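Registration disputes and the tribunal: your questions, my answers

I've run the questions page for our amateur hockey league for a few seasons now, and almost every email lately is about player registration. So I've pulled them together. I'm a player and a part-time blogger, and I'm no lawyer, so please read the rule book too!

Can the league turn me down if my club has already signed me?
Yes, it can. Your deal with the club and your registration with the league are separate things. Bollavcombe had two players agree terms last summer and then wait until October for the league to say yes. The club can't play you until that comes through, however many papers you've both signed.

Do they have to tell me why?
They do, in writing, but only if you ask. I know, I know. Send the request to the registrar and keep a copy with the time on it.

How long do I have to appeal?
You get 28 days from the letter. The fee is $1000 if you want a full hearing, and you get it back if you win. A review on paper is free, and I'd start there.

I moved from Kokness in the middle of the season. Am I stuck?
Probably not, but a player who leaves after the January cutoff sits out 365 days unless the old club signs a release. Most clubs will sign if you've paid your dues and handed back your gear (yes, including the away socks).

What happens if I played while I wasn't registered?
Your team loses the points and the club can be fined up to $4000. Tannous got hit with that one, and it cost them a playoff spot. The player usually gets a warning the first time.

Can I still practice while I wait?
You can, as long as the club adds you to its insurance list. Ask to see your name on it — don't just take a nod from across the rink.

Where do I find my player number?
It's on your Rasix account page, top right, under your birthday. Mine is 3566, and I still have to look it up every single time. If you've got two accounts, get them merged before you appeal or your letter may end up in the wrong file.

Does an open complaint stop me from registering?
It shouldn't. The rules say a complaint and a registration are handled by different people. If you think one has leaked into the other, say so in the first line of your appeal.

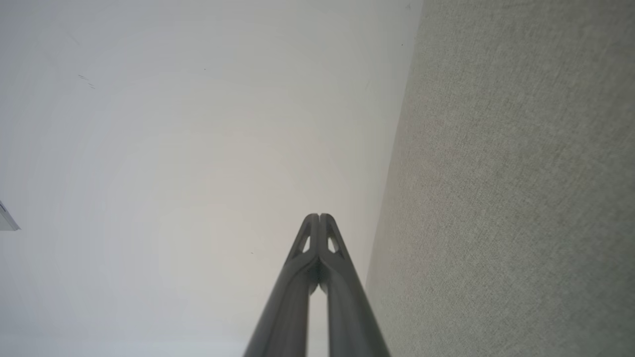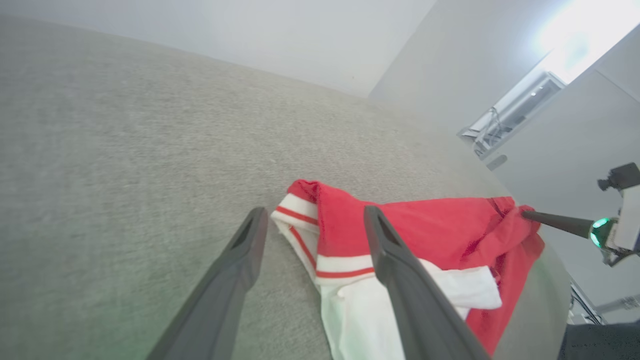 Comments

Tannous Supporters
You might want to add that the free paper review doesn't stop the clock on the full hearing. We waited for the review to come back, and by then the 28 days were gone. File for both at once and withdraw the second one if you don't need it.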